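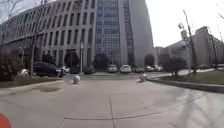

Friday, nearly eleven at night

I should be in bed but the apartment is still warm and I have a glass of iced tea next to me, so I may as well write this down while I remember it. July has been one long hot week after another and I had got out of the habit of doing anything in the evenings except sitting in front of the fan. Tonight I went to choir. I have been saying I would go back since the winter, and every time the day came around I found a reason to fold laundry.

The short version is that I went, I sang badly, and I am so glad I did!

The long version starts at lunch. I was eating my sandwich outside the office, by the big stone balls where the plaza meets the street, and I had the old green folder open on my knees. I'd found it at the bottom of the hall closet on Tuesday night when I was looking for the extension cord (still haven't found the extension cord). All my old parts were in it, with Mama's pencil marks on half of them, because she used to borrow my copies when she lost her own, and then she would lose mine too, and we'd end up sharing one between us with our heads together like two kids reading a comic book. She wrote "BREATHE, mija" over a rest in the Figueroa piece. I had forgotten that completely. I sat there with mustard on my thumb and laughed, and then I had to look at the parked cars for a little while until I felt steady.

So after work I didn't go home first. I know myself. If I take my shoes off it's over.

The choir still meets in the basement hall on Trika Street, the one with the low ceiling and the piano that has a sticky key above middle C. It smells the same, floor wax and coffee. I counted on slipping in at the back and I got maybe four steps before Baltazar Escobedo saw me and shouted my name across the whole alto section. He must be close to eighty now and he has shrunk a bit, but the voice hasn't. He hugged me so hard my bag fell off my shoulder and the folder went everywhere. Half the tenors were down on the floor picking up my music, and I kept saying sorry, sorry, and somebody's knee cracked like a stick and we all laughed.

Anselmo Arruda is directing now. I didn't know him before, he came after I stopped. He's quiet, with very long hands, and he doesn't scold. When something goes wrong he just tilts his head and waits, and you feel so terrible about it that you fix it right away. We warmed up for what seemed like forever. My top notes are gone, or gone on vacation at least. I moved down to second alto after the first song and felt a good deal happier there. Jacinto Nava used to say that second altos are the only people in a choir who can hear everybody else, and I think there's something in that, although he was a bass and may just have been flirting with one.

We did two old songs I knew and one I had never seen, in Portuguese, which Anselmo brought. It has a long slow middle where the women hum and the men come in underneath one at a time. The first try was a mess. The second was better. The third time through, Leobardo Aguirre came in early, all by himself, very loud and very sure, and then stopped dead with his mouth still open. He went so red, poor man. But the fourth time it worked, and I got goosebumps all the way up my arms in that stuffy room. I'd forgotten that it does that. You can play a record as loud as you want and it isn't the same as standing in the middle of it with a stranger's sleeve against yours.

At the break there was coffee, and lemon cookies that somebody had brought in a shoebox lined with wax paper. I ate three. Baltazar wanted to know everything: was I still in the same place, was I still working downtown, did I ever learn to drive on the freeway (yes, yes, and no). Then he asked about Mama, very gently, and I told him, and he said he had heard but he wanted to let me be the one to say it. He told me that she once sent the whole soprano section home with tamales at Christmas, 20 women with a foil package each, and that his wife, who wasn't even in the choir, still talked about them. I remember those tamales. I remember tying them! My fingers smelled of corn husk for days. I had no idea anybody else remembered.

They're giving a concert in the fall. Anselmo says there are 23 singers on the list now if everyone shows up, which they never do, and he'd like more. The hall in Arneo holds 1,000 people, and he said it with such a straight face that I couldn't tell if he was hopeful or frightened. I said I would think about it. Nicanor Arriaga, who sat behind me and hadn't said a word all evening, leaned forward and put a pencil in my hand and said, "Then you'd better mark your breaths." So I suppose I'm in the concert.

I walked the long way back to the bus with the folder under my arm. It had finally cooled off a little and people were out on their steps with their doors open. A boy was hosing down the sidewalk and he turned the water away to let me by, very polite. I hummed the slow part the whole way. I have the alto line nearly right except for one turn near the end where I keep sliding into the soprano, out of old habit I guess.

Things to do before next week: buy a proper binder, because the green folder's elastic has given up. Ask Anselmo how to say the word with the tilde. Look for the photo of Mama in her concert blouse and see if it can be copied for Baltazar, he'd like that. Call my sister, who is going to say "finally." Make lemon cookies, or at least buy the lemons.

And the extension cord. It must be somewhere.

My tea is all water now. Good night.

14 shares
4 comments

rosal_b
I read this with my coffee and had to get up for a tissue at the "BREATHE, mija" part. My mother wrote in all my cookbooks. I wouldn't trade them for new ones.

Delfina
So happy you went back!! Second altos forever. We get the boring notes and the best gossip.

tomk
The tilde is through the nose, like you have a little cold. I sang in Portuguese for years and was told that on my first day. Good luck with the concert.

Marisela
Finally. (You knew I'd say it.) The extension cord is at my house, you lent it to me at Easter. Call me.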